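Skin Disorders for Allied Health – Unit 6 Handout
Atopic Dermatitis and Contact Dermatitis

Notes prepared by Senyo Dogbe. Last revised 2023-03-26.

Reading before class: the chapter on the skin barrier in the course reader, and the Osei case sheet.

6.1 Terms

Dermatitis and eczema are used here as the same word. Both mean inflammation of the skin that shows itself by itching, redness, scaling and, in the acute stage, small blisters. The term covers several disorders with different causes. This unit deals with two of them. Seborrheic dermatitis is covered in Unit 7 and stasis dermatitis in Unit 9.

Acute lesions are red, swollen and may weep. Subacute lesions are red and scaly with some crusting. Chronic lesions are dry and thickened, with skin lines that stand out more than normal (lichenification). One patient may have all of these stages at once on different parts of the body.

6.2 The barrier

The outermost layer of the epidermis, the stratum corneum, consists of flattened dead cells set in a mixture of lipids: ceramides, cholesterol and free fatty acids. It slows the loss of water outward and the entry of irritants, allergens and microbes inward. Filaggrin, a protein made in the layer beneath, breaks down into small molecules that hold water in the cells and help keep the surface slightly acidic.

Loss-of-function variants in the filaggrin gene are the strongest known genetic risk factor for atopic dermatitis. Many patients do not carry them, and many carriers never develop the disease. Do not write in an answer that the variant causes eczema. It raises the risk.

Soap, hot water, low humidity and scratching all damage the barrier further. Scratching also drives inflammation, which increases itch. This is the itch-scratch cycle, and most of the treatment plan is aimed at breaking it.

6.3 Atopic dermatitis

Onset is most often in infancy or early childhood. The usual sites change with age.

Infants: cheeks, forehead, scalp and the outer sides of the limbs. The diaper area is usually spared.
Children: elbow creases, backs of the knees, wrists, ankles, neck.
Adults: the same creases, plus hands, eyelids and face. Hand eczema may be the only sign.

On darker skin, redness may look violet, gray or dark brown and is easily underrated. Look for raised follicles, scaling and scratch marks, and ask about itch. After a flare, affected skin may stay lighter or darker than the skin around it for months.

Diagnosis is clinical. Itch must be present. Supporting features are a typical site, early onset, dry skin and a personal or family history of asthma or hay fever. Total IgE is raised in many patients but is not needed for the diagnosis and does not guide treatment.

6.4 Contact dermatitis

Irritant type. Direct damage by a substance, with no prior sensitization needed. Strong irritants act within minutes to hours; weak ones such as water and detergent act through repeated exposure. Burning and soreness are often more marked than itch. Common in kitchen work, cleaning, hairdressing and nursing.

Allergic type. A delayed (type IV) reaction mediated by T cells. The first exposure sensitizes and gives no rash. On later exposure the rash appears, typically after one to three days, and may spread past the area of contact. Nickel, fragrance, preservatives, rubber chemicals and hair dye are frequent causes.

The two types can look the same. Patch testing is used to identify a contact allergen. Patches are left on the back for two days and read at removal and again some days later. A single early reading misses late reactions. Patch testing should not be confused with prick testing, which looks for immediate (type I) reactions.

6.5 Food

Food allergy is more common in children with atopic dermatitis than in other children, chiefly in those with early and severe disease. Immediate reactions (hives, swelling, vomiting) within 2 hours of eating call for an allergy referral. Restricting the diet on the basis of a positive blood test alone is not advised – it may lead to poor growth and to loss of tolerance for a food that was eaten safely before.

Packaged snacks are recorded in the food diary by full product name.
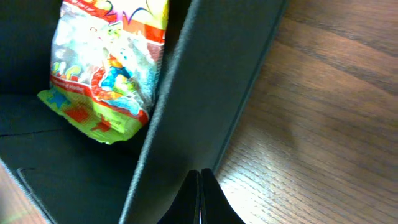
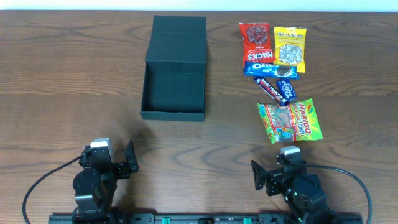
A diary entry gives the time of the meal, the food, the time of any skin change and its site. Itch is scored from zero to ten every evening. Changes in soap, weather, sleep and illness go in the last column, as these account for many flares first put down to diet.

6.6 Treatment, basic steps

Emollient at least twice daily and after bathing, including on clear skin. Ointments hold water best, lotions least.
Short baths in lukewarm water. A soap-free cleanser where needed.
Topical corticosteroid on inflamed areas, with potency matched to site and age. Low potency for the face and folds.
Topical calcineurin inhibitor for eyelids, face and folds if steroids are unsuitable or needed too often.
Avoidance of the proven allergen in allergic contact dermatitis. Without this, other measures fail.

Weeping, honey-colored crust or sudden pain suggests bacterial infection. Clusters of punched-out erosions with fever suggest eczema herpeticum and need same-day medical care.

6.7 For the next session

Complete the Osei case sheet, parts one and two. State the likely type of dermatitis, one feature against your choice, and the test you would request. Dušan Vukčević will take the session on patch test readings; bring the scoring table from Unit 5.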